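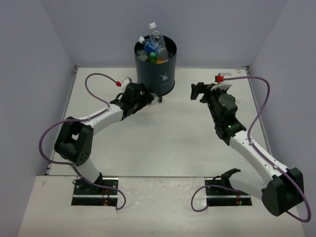 Figure 3. A bin of plastic bottles, full to the rim.

4.2 What people told us about taking bottles back

I went into the interviews in May expecting everyone to talk about the refund, and hardly anyone did. What they wanted to talk about was the trip. Nokuthula Zwane, who interviewed the Vokham households while I did the Lostumlow ones, heard the same thing – people are happy to save bottles up at home, but they put off the drive until the garage is a mess. Our 200 households returned 2,505 bottles over the study period, and 73 of those households never made a single trip.

I'd coded "laziness" as a category early on and I'm a bit embarrassed by that now. Gerrit Baloyi went back over my transcripts and moved most of those answers to "distance" or "opening hours", and I think he was right. One mum told me the depot shut before she'd even left work!

Caps were the other sore point. Half the people I spoke to took them off, the other half swore you had to leave them on, and the council flyer didn't say either way. Full bins like the one in Figure 3 were a favourite topic too, mostly whose job it was to empty them. I come back to that in section 5, along with the neighbours who pooled their bottles and took turns driving.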